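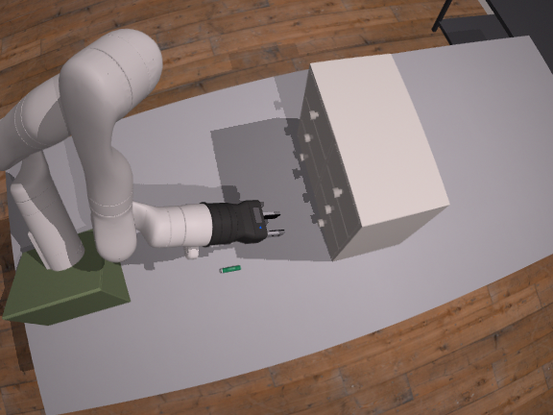

White arm, black gripper and the drawer cabinet, in the simulator.

Review: Zulano Bench simulator, home licence
Posted Jun 13, 2019 by Marchuk

I am building a small sorting station for the shared workshop in Vindesley. The idea is simple: an arm opens a drawer, puts a small part inside and closes the drawer again. Before I spend money on a used arm I wanted to try the movements on a computer, so I bought the home licence of Zulano Bench. It cost me 84 euros and I have used it for eight weeks, mostly in the evenings.

Installation

The download is 717 MB and the installation went without problems on my old desktop. The first start is slow, and the program shows no progress bar, so I closed it twice in the belief that it had stopped. Please wait. After this first time it opens quickly.

Building the scene

This is the strongest part. You choose the arm, the table and the floor from a library and place them with the mouse or by typing numbers. I took a drawer cabinet with small white handles, because our real one in the workshop has a similar shape. For the part I use a small green cylinder. You can change its weight and its friction, and I advise you to do this early. With the standard friction my cylinder rolled away each time the fingers touched it.

Teaching the arm

You move the arm by hand on the screen, save a point, and go to the next one. The drawers are harder than they look. The gripper must come to the handle quite straight, and the hand then has to pull back in one line. If the line is only a little wrong, the fingers slip off. I needed many evenings for the first drawer, but the second one took less than an hour – I could copy the points and move them.

The manual explains the points well, but the chapter about drawers has only one page. I found more help in the Flinov user group, where somebody had shared a finished drawer routine. It was written for a different arm and I had to change the wrist angles, but it saved me a lot of time.

What I do not like

The shadows are rough. At the edges you see steps like in an old computer game, and making the quality higher slowed my machine so much that I went back. For the work itself it is not important, but if you want nice pictures for a presentation you will be disappointed.

Saving is a bigger problem. There is no automatic save. I lost one complete evening because of a power cut, and since then I save after each point.

The export also needs attention. My routine has 385 lines after export, and many of them are repeated. It is possible to clean them by hand, but it is boring work and easy to make a mistake.

Would I buy it again?

Yes, for this price. I learned that my first plan for the table was too narrow and that the cabinet must stand further from the base, and I learned it without breaking anything. If you only need to pick parts from a flat table, the free version is enough. For drawers and doors you need the paid one, as the free version has no moving joints in the furniture.

My rating: 4 out of 5. I will write an update when the real arm is on the bench.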